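**Cell upkeep, handout 4: cables and grippers on the two-arm bench**

Read before the practical. Bring the log sheet from handout 3.

Stop the cell and lock it out before you reach over the table. Both arms stay powered at the controller, so check the lamp on each one.

1. Wipe the gripper fingers with a dry cloth. Check the screws on each gripper for movement. Tighten by hand, then with the torque driver.
2. Jog each joint through its range at low speed. Watch the cable the whole way. It should never pull tight at the wrist.
3. Look for shiny spots on the cable jacket. Log the joint angle where it rubs.
4. Put the trays back against their stops and run the teach check.

Cable checks are due every 400 hours, and gripper fingers are changed at 600. The Bandport cell had its last finger change in April. Boris Stan keeps the spare sets, up to 16 pairs. 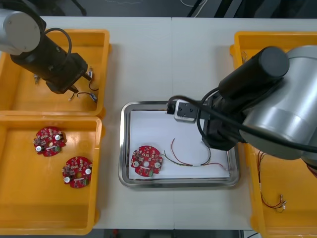

Cable slack is the item students most often mark as fine without looking. The arm needs enough for its full wrist turn, but the slack must not reach the work. On the right arm the black cable makes a wide loop over the top of the steel tray, where a round red board and a bundle of thin wires are lying on the paper. Trace that loop from the gripper block back along the silver body, then do the left arm, where the loop is above the gripper.

For next time: read section 11 of the Halilović notes.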